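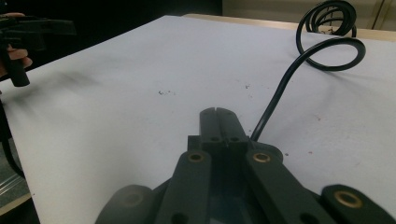
Zuletzt geändert: 24. November 2025

# Ticket: Ersatzbedarf Handgreifer, Arbeitsplatz Dreltberg

**Status:** offen, wartet auf Angebot
**Kategorie:** Beschaffung / Verschleißteile
**Lieferant bisher:** Curkow
**Kostenstelle:** Projekt Prindton

## Ausgangslage

Am Arbeitsplatz Dreltberg wird mit Handgreifern aufgenommen, einer links, einer rechts. Seit August häufen sich Meldungen über Spiel in den Gelenken. Die Backen schließen noch, aber die Öffnungsweite weicht zwischen links und rechts ab. Nach dem Neuabgleich passt es für eine Schicht, danach wandert der Wert wieder.

Zu klären ist, ob wir reparieren, einzelne Teile nachkaufen oder komplette Greifer ins nächste Budget nehmen.

## Bisher geprüft

- Firmware auf beiden Geräten gleich, Neuinstallation ohne Wirkung.
- Greifer links und rechts getauscht. Der Fehler geht mit dem Gerät mit, der Anschluss scheidet also aus.
- Schrauben nachgezogen. Kurz besser, nach zwei Tagen wie vorher.
- Bolzen ausgebaut und gemessen, innerhalb der Toleranz.
- Buchsen in den Gelenkarmen gemessen. Bei einem Greifer ist die Bohrung oval.

Damit liegt es an den Armen. Curkow verkauft sie nicht einzeln, nur als Satz mit Backen und Bolzen. Bíró fertigt auf Anfrage, auch einzeln, hat aber noch keinen Preis genannt.
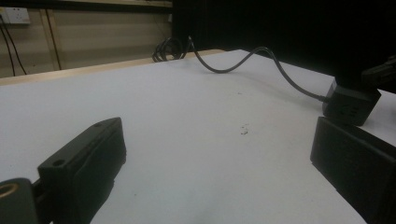 Rückmeldung aus dem Einkauf: Bestellungen bis 200 Euro könnt ihr selbst auslösen, dafür braucht es kein Ticket. Ein Satz von Curkow liegt darüber. Wenn ihr auf mehrere kleine Bestellungen aufteilt, lehnen wir das ab. Bitte einen Gesamtbedarf bis Jahresende melden, mit Vergleichsangebot von Bíró, und dazuschreiben, was bei einem Ausfall stillsteht.

Antwort dazu: Bei einem Ausfall steht der ganze Platz, mit einem Greifer allein sind die Aufnahmen nicht verwendbar. Aufgeteilt wird nichts. Die Anfrage an Bíró ist raus, mit Zeichnung der Arme und der Bitte um Preis für Einzelteile und für kleine Serie.

## Gesamtbedarf, Entwurf

| Position | Menge | Bemerkung |
|---|---|---|
| Gelenkarme mit Buchsen | 2 Sätze | Bíró oder Curkow, je nach Angebot |
| Greifer komplett, Reserve | 1 | nur Curkow |
| Anschlusskabel, kürzere Ausführung | 3 | Länge noch festlegen |
| Kabelführung und Klettband | nach Bedarf | unter Freigrenze |

Ohne den Reservegreifer kommen wir auf rund 1.000 Euro. Der Reservegreifer muss als Investition beantragt werden und läuft getrennt - sonst hängt die Reparatur an der Genehmigung.

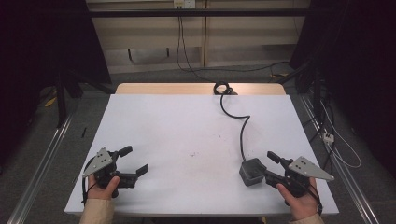 Bei den Kabeln war zuerst nur Ersatz in gleicher Länge vorgesehen. Das ist gestrichen. Vor der Bestellung messen wir den Weg einmal komplett, vom Greifer bis zum Anschluss, mit ausgestrecktem Arm. Die Steckdosenleiste liegt derzeit rechts vom Tisch auf dem Boden, die Wandsteckdose ist hinter dem Tisch. Bleibt die Leiste dort, reicht für die rechte Seite vermutlich die kürzere Ausführung. Für links ist das offen. Eine zweite Leiste wäre im Lager vorhanden und kostet das Projekt nichts.

Nicht in den Bedarf aufgenommen: neue Tischplatte. Die Flecken lassen sich in der Auswertung maskieren, und Prindton will den Untergrund bis zum Abschluss der Serie nicht wechseln. 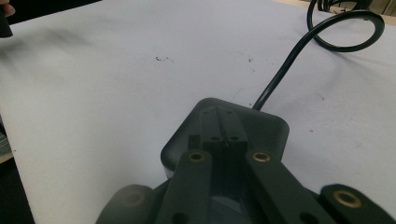 *Handgreifer auf der weißen Platte, Kabel nach rechts hinten.*

## Offene Punkte

- Angebot von Bíró abwarten, Lieferzeit mit abfragen.
- Curkow: Gibt es die Arme inzwischen mit verstärkter Buchse? Anfrage gestellt, noch keine Antwort.
- Kabelweg links messen und Länge in die Tabelle eintragen.
- Investitionsantrag für den Reservegreifer anlegen, Verweis auf dieses Ticket.
- Bis zur Lieferung: Abgleich vor jeder Schicht, Werte ins Geräteblatt. Liegt die Abweichung über dem Grenzwert, Greifer sperren und hier eintragen.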